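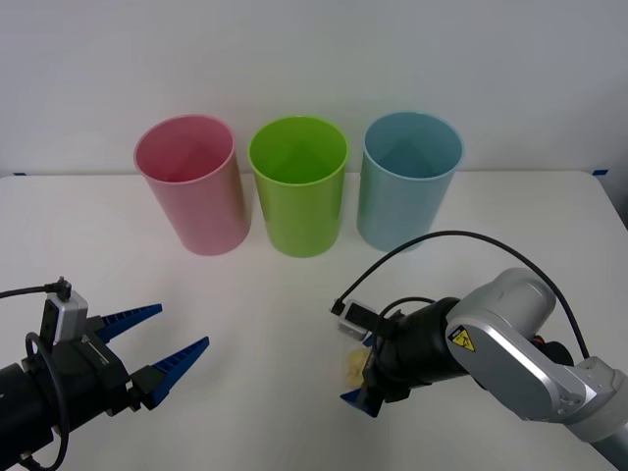 My supervisor at the Adberg Gallery asked me, on my very first afternoon, whether anyone really reads wall labels or if we all just pretend to. I laughed, and then I spent the whole fall semester trying to find out. So this report is my attempt at a proper reply.

What I did

The show I worked on was called Sakai, a sound and light exhibition that took up the entire upper floor at Adberg. It had 4 rooms, and each one had a long printed text by the door plus a shorter label next to every piece. My job was to stand there (or sit, once I found the bench in room two!) and note how long people stopped at the text before they walked on. By the end of November I had notes on 228 visitors. I never followed anyone from room to room, which was a rule the gallery set and I think a fair one.

I also handed out a short survey at the exit. People were really nice about it, though a lot of them wrote about the coat check instead of the labels. I kept those answers in a separate folder and left them out of my results.

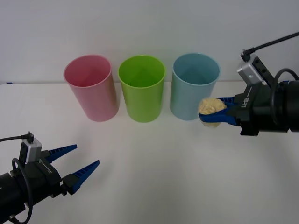 Fig. 2. Three cups in pink, green and light blue on a white tabletop.

The rewrite

The door text in room one was 900 words long. I timed myself reading it out loud and ran out of patience before I ran out of text — and I'm someone who likes this stuff. Adberg let me write a shorter version with the help of Manen, the design studio that laid out the catalog. We cut the artist's training, moved the bit about the speakers to the top, and made the type larger. Manen wanted to go gray on white and I wanted black. We went with black.

With the new text up, more people in my notes stopped to read, and several went back to look at it again after hearing the piece. I can't say the text did all of that. The weather had changed, school groups had started coming, and room one got a new bulb the same week.

Things I'd do differently

I'd start with the survey. Mine had a question about the Javido audio guide that made no sense to anyone who hadn't rented one, and most people hadn't. I'd also bring a clipboard with a cover, since visitors kept reading over my shoulder and then standing at the label extra long to be helpful.

My raw notes are in the appendix, typed up, with my spelling fixed in most places. The survey form comes after them, coat check comments not included.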